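Stitwood's long road to a licence

Mar 27, 2019

The club has a squad, a ground and a place in the division. What it does not yet have is a licence to play in it.

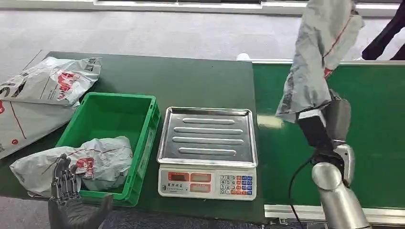
According to the supporters' trust, the ground has been treated as an afterthought since promotion was confirmed, and the season ticket forms should not have gone out before the inspection report came back. The trust put this in a letter to the board and asked for a written reply. It has had an acknowledgement.

The report itself runs to 25 pages, most of them on drainage. Stitwood have played at Fillutberg Road since the club was formed, on a pitch that falls by more than a metre from the railway end to the allotments. The slope is within the rules of the regional league. The division above sets a tighter limit and measures it differently, from corner flag to corner flag along both diagonals. On one diagonal the pitch passes. On the other it does not.

Levelling a pitch is simple work in principle. The topsoil is stripped and stored, the layer beneath is cut at the high end and moved to the low end, and the topsoil goes back on top. The difficulty at Fillutberg Road is that the main drain crosses the pitch near the halfway line, and at the high end its branches lie close to the surface. Cutting there would expose them. The club's contractor, Głowacki, has proposed relaying 400 metres of pipe at a greater depth before any soil is moved, which adds 6 weeks to the programme and takes the finish into August.

That leaves the grass. Seed sown in late summer needs time to root before it will take studs, and the league will not accept a pitch that is closed for the opening month. Turf can be played on sooner but costs more, and the quote before the board covers seed only. A mixed scheme — turf in the goalmouths and along the touchlines, seed elsewhere — was discussed in the winter and dropped. It may come back.

The second matter is floodlighting. The present lamps stand on four masts and give an average reading just above the minimum, but the rule also asks for evenness, and the readings by the north-west corner are poor. One mast was moved when the tea bar was extended and has never lit that corner properly. Turning the heads would improve the reading there and lower it in the centre circle. The inspector's note suggests new fittings on the existing masts, subject to a check on the footings.

Then there is the question of where to play in the meantime. Skullville have offered their ground for the first 3 home fixtures, on condition that kick-off times are agreed in advance and that Stitwood meet the cost of stewarding. The ground holds a licence already. It is also on the far side of the river, with one bus an hour, and gate income there would be shared after costs. The board has put the likely drop in attendance at around a quarter. The trust thinks it will be higher for evening matches.

Ground sharing needs the league's consent, and the form has to name an end date. If the work overruns, a fresh application is needed, and the league may refuse it or attach terms. Two clubs in the division have shared in recent seasons. Both went home later than they had stated, and one was fined for it.

Stitwood can also appeal against the finding on the slope. The argument would be that the pitch meets the limit on one diagonal and misses it narrowly on the other, and that the survey was taken after heavy rain, with soft ground under the staff. Surveyors allow for this, and a second set of readings would cost the club a fee whatever the result. The board has not ruled it out.

Season tickets remain on sale at last year's price, with the venue for the opening matches given on the form as to be confirmed.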